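What Went Round Troltow? A Second Look at the Indoor Rowing Outbreak

Student project report, Senga Carnegie
Supervisor: Agnes Gillies
Submitted February 12, 2020

Background

In December a student indoor rowing event was held at the Troltow sports centre. Over the next fortnight a story went about that the event had been the source of "a mystery bug" which had flattened half the competitors. A student newsletter called it an outbreak. One coach blamed the showers, another the catering, and a parent wrote a long post blaming the ventilation, complete with arrows drawn on a floor plan.

I chose this for my project as I doubted most of it. I still doubt a good part of it, though I have had to give ground on one point.

What was claimed

The claim that travelled furthest was that most of those who took part had fallen ill within days. I tried to find where it began. The newsletter took it from a post on the Hepburn club page, the post took it from a message in a group chat, and the person who wrote the message, when I asked, said he had "heard it from a few of the lads". He had not been at the event himself.

A claim repeated in three places is still one claim. It had picked up a good deal of confidence on the way.

What I did

The entry list had 525 names on it. With the organisers' agreement a short form went out to everyone on the list, asking whether they had been ill in the two weeks after the event, what the symptoms were, when they started and whether they had seen a doctor. I also spoke at more length to 8 people who said they had been unwell.

Calum MacAulay helped with the wording. My first draft asked "Did you catch the Troltow bug?", and he pointed out, fairly, that this told people what to answer. The version we sent did not mention the event's reputation at all, although by then I expect most of them had heard it. 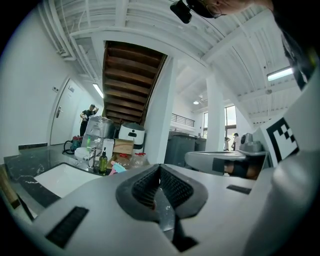

The form had an obvious weakness from the start. People who had been ill were more likely to fill it in, and people who had been perfectly well had little reason to bother. For that cause I have not worked out an attack rate, and I would distrust anyone who produced one from these replies.

What came back

The symptoms did not line up. Some people described a sore throat and a cough, others an upset stomach, and one had a bad back, which I have left out. Dates of onset were spread across the whole fortnight with no clear peak. If everyone had picked up the same thing from the same shower or sandwich, I would expect the cases to bunch together more than they did.

Of the people I interviewed, 5 had also been at an end-of-term party that week. None of the online posts mention the party. Only three had seen a doctor, and none had been tested for anything, so the word "mystery" is doing a lot of work. An illness that was never looked into is bound to be unexplained.

Where I gave ground

Loïc Lecomte, who rowed in a relay team, told me that his whole team had gone down with a cough within a couple of days of each other, and that they had not met up in between. I checked this with the others separately and their dates agreed. Something probably did pass between them at Troltow. That is a small cluster in one team in winter, and I can't stretch it to the rest of the hall.

The ventilation theory

I asked the centre for its maintenance records and was given a single page, which says the system was serviced and says nothing about how it was running on the day. It neither supports the parent's post nor rules it out. I would have liked to take this further, but my second request went unanswered.

Limits

I started weeks after the event, when memories had already been mixed up with what people had read. There were no samples and no medical records. I had no comparison group either, such as students who stayed away, and Agnes Gillies was right to tell me early on that this was the biggest gap. Winter coughs are common, and without that group I can't say whether the rowers were any worse off than everybody else.

The form and the blank reply sheet are in the appendix. The interview notes have been left out at the request of two of the people who spoke to me.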